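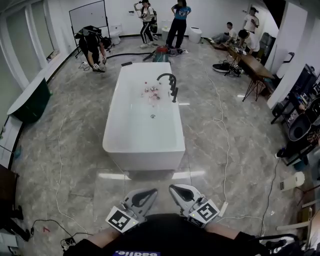

Last updated: Jun 13, 2019

Weigh-in night at Clornwood and I'm down 200 grams. Two hundred! After a whole week of porridge made with water and walking home from the Nondotstead shops with the groceries cutting into my fingers. The woman on the scales said a loss is a loss and gave me a sticker, which I've put on the fridge next to the other 10.

I do know where it went wrong (Sunday, Mum's, pavlova). I logged it all the same, and the app gave me 1,488 calories for the day before I'd even got to dinner, so I shut the app and had dinner.

The group was talking about Drakus shakes again. Half of them swear by the chocolate one. I tried the vanilla last winter and it tasted like the flour at the bottom of the tin, so I'm sticking with real food, thanks very much. I did buy the Paredes soup on special though, the pumpkin one, and it's pretty good if you chuck in a heap of pepper and some chilli.

My jeans are looser, I'm sure of it. The grey ones, not the good ones, I'm not game to try the good ones until August when it's my cousin's engagement do. Still over 2 kilos to go before then.

Long soak now with a cup of peppermint tea, then bed. Lunch is packed already, tuna and beans. Must get more apples tomorrow, and something to have with them that isn't cheese.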